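Slow Work With a Radish

The cook behind Bornville's winter pickles starts with the board.

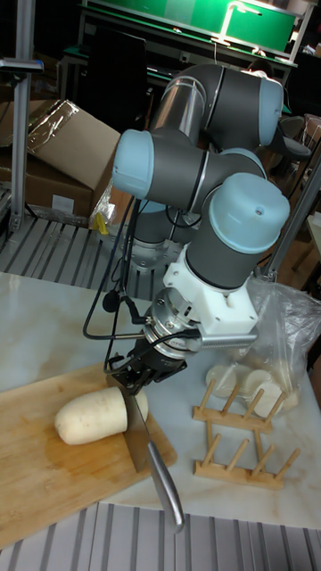 White radish on the cutting board, with a bag of slices behind the rack.

"Peel it first, all the way down," she says. "Then start at the end and keep the slices even." She salts them for 2 hours and drains them before any vinegar goes in.

She learned the recipe in November, 19 years ago, and has changed only the sugar. "My first jars were far too sweet."

Asked about knives, she shrugs. "A broad one. Sharpen it before you start."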